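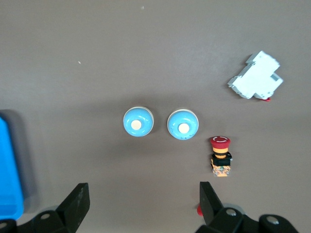
Two blue buttons and the red e-stop, laid out on the table.

How to sort a box of loose push buttons

Got a mixed box of panel buttons from a shop clear-out? Takes an evening, less if you don't stop to fiddle with every one. My box came from Yhon Huanca in Fodville, all kinds thrown in together.

What you need
Plain table, good light. Small bins or jar lids. Soft brush. Masking tape and a pen. A cheap meter.

1. Clear the table. Dull brown or gray is best, glossy tops throw glare and you'll miss small screws.

2. Pull out emergency stops first. Red mushroom cap, yellow collar, easy to spot. They get there own bin. Don't take the contact block off yet.

3. Now the colors. Blues with blues, greens with greens. Put matching ones side by side, face up, and compare the rims and the centers. Two blues can look the same in the box and turn out to be different sizes. Measure the threaded part if there is one.

4. Brush off the dust. Damp cloth for the caps, nothing wet near the terminals.

5. Press each one. Should spring back clean. For an e-stop with the arrow ring on top - push, then twist the way the arrows go. Sticky ones go in a maybe pile.

6. Meter on the contacts. NC should beep at rest and go quiet when pressed, NO the other way round. Write it on the tape right away, you wont remember later.

7. Bag and label. Color, size, contact type. I put a shelf number too, mine go on shelf 36.

One warning - a used e-stop is fine for practice or a demo board. For a real machine buy new and have it wired by someone who does it for a living.

Missing nuts and washers: check the bottom of the box before ordering. Half of mine were under the cardboard flap.

Updated 5 July 2026. Part two, drilling the panel, in August.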